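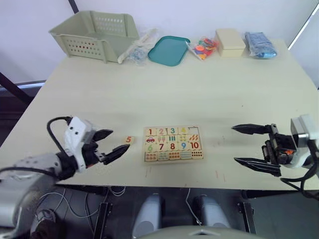 *The 5 out on the table, its slot still open. Open day at Fliro's Clusley workshop.*

Monday, quarter past nine, and the car park at Fliro is already full. Somebody has put out a sign that says ROBOTS with an arrow on it. The arrow points at the bins. You go round the other way.

Clusley isn't a place you visit for the future. Feed store, bakery, a football ground with one good side. But Fliro has been in the old cannery since February, and this is the first time they've let the neighbours in. They printed 196 tickets and ran out before the weekend.

Inside: concrete floor, urn going, a plate of lamingtons under cling wrap. Four stations. Most people walk straight past the big palletising cell from Amissah, all yellow fence and hiss, and stop at a plain table against a white wall. Two arms, a child's number puzzle. The kids get to the front first and stay there.

The job is called Fanley, after the street the first version was built on. One piece, the 5, has to get into the top right corner. Left arm, right arm, two fingers each. You'd do it without looking up from your phone. A toddler would do it and then throw it.

It is slow. Properly slow. The crowd goes quiet anyway, the way it does for a putt. An arm creeps in, stops, seems to think about it. A man in a hi-vis vest says "go on" under his breath. His daughter shushes him.

The staff are good at the talking part, mostly becuase they don't oversell. Why a puzzle? Cheap, they say, and fussy. A tile is thin. The slot is a snug fit. Come in at a bit of an angle and it rides up on its neighbour and sits there looking smug. The same fault that spoils a puzzle spoils a battery cover or a drawer front, and those are what the paying customers want done.

Numbers, for those who like them. The Fanley team has logged 867 tries at the corner piece. Of the early ones, 113 were binned for the same silly reason, a tile nudged off its starting spot. They've gone through the log line by line. There's a printout on a clipboard and you're welcome to flip through it. A few people do. One retired fitter reads the lot, standing up, tea going cold.
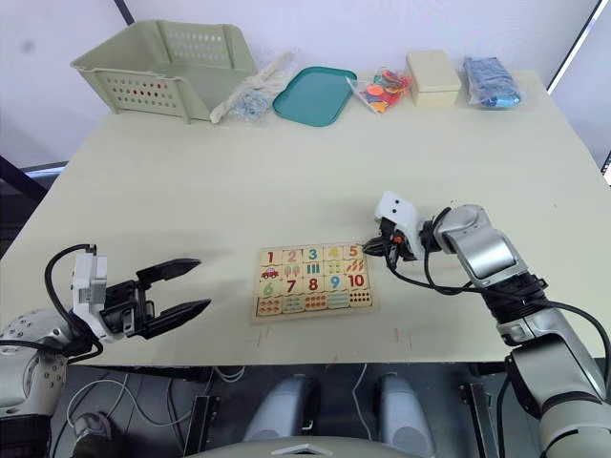 *One to ten, all in. The right gripper over the corner of the board.*

Questions from the floor, in no order. Does it know what a five is? No, not the way you do. Can it do the whole board? Working on it. What happens if you move the tray at the back? Try us after lunch. Will it take my job? Longer answer, and a fair one, with some shuffling of feet on both sides. The cannery once had plenty of jobs and the town remembers where they went.

Cost comes up too. A school group wants to know if they could have one. The fingers they could manage, says the bloke at the table, call it 2,000 dollars a pair. The rest, no. Groans. He gives them stickers insted.

By noon the lamingtons are gone and the palletiser has been switched off for its lunch, or ours. Still a ring of people three deep at the puzzle table. Next open day is in spring, tickets from the bakery, and they say they'll fix the sign.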